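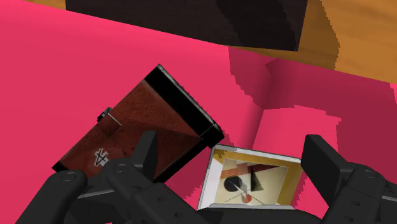

A view from inside the simulator, looking past the two fingers of the gripper. Between them are a small framed picture and one corner of a reddish-brown box.

Practice Rooms Made of Numbers
How robots learn to pick things up inside a computer

A robot arm that picks things up has to make many small decisions. It has to choose where to put its fingers, which way to turn them, and when to close them. One way to teach these decisions is to let the robot practice. Practice takes a lot of tries, and a real arm is slow. It can also drop things or bump into them.

The Vemaddale project moved the practice into a computer. The team used a program called a simulator. A simulator keeps a list of every object, with its shape, its size, its weight and how slippery it is. Many times each second, the program works out how the objects push on each other and where they should be next. Then it draws what a camera on the robot would see.

The drawing does not need to be perfect. Look at the darker shadow on the pink surface. Its edge goes up and down in little steps, like stairs. Shadows in a simulator are often stored as a grid of squares, and when the squares are large, they show. Drawing smaller squares takes more computer time, and the team wanted to spend that time on more tries.

Why the colors are so strange

Few homes have a bright pink surface like this one. In the Vemaddale simulator, the colors are picked by chance before each try. The next try might have a green surface, or a gray one with stripes. The lights can move too.

This method is called domain randomization. "Domain" means the world the robot is working in. "Randomization" means changing things by chance. If every practice surface were white, the robot's program might learn a rule such as "anything that is not white is an object." That rule would fail on a brown table. When the surface color keeps changing, a rule about color is no help, and the program has to use other clues, such as edges and shapes.

What was tested

The team wanted to know how much the color changes helped. They trained two programs. Both programs practiced the same number of tries, with the same set of objects.

Program A practiced in rooms that always had the same colors.
Program B practiced in rooms where the colors changed before every try.

Each program practiced 1,844 tries in the simulator. After that, the practice stopped and the test began. A test is only fair if the programs have not seen the answers, so the test used 10 new rooms that were not part of the practice.

A try counted as a success if the gripper lifted the right object and held it up for 4 seconds. If the object slipped out early, the try counted as a miss. Touching the object without lifting it was also a miss.

What the team found

Program B succeeded in 71 out of every 100 test tries. Program A did worse in the new rooms, and it had the most trouble when the object and the surface were close in color.

Program B still made mistakes. Flat objects were the hardest. A picture frame lying down has thin sides, so the fingers must come in low and grip the edges. If they are a little too high, they close on air. Boxes gave the fingers more to hold, but a box can be too wide for the gripper when it is turned the wrong way.

The result is about simulated rooms only. A real gripper has worn pads, and its motors do not always stop in the same spot. Testing on a real arm is a separate step - the team plans to start it in June.

Words to know

Gripper: the part of a robot that holds things. Many grippers have two fingers.
Linkage: a set of stiff pieces joined so that they move together.
Simulator: a program that copies how things move and look.
Try: one attempt, from start to finish.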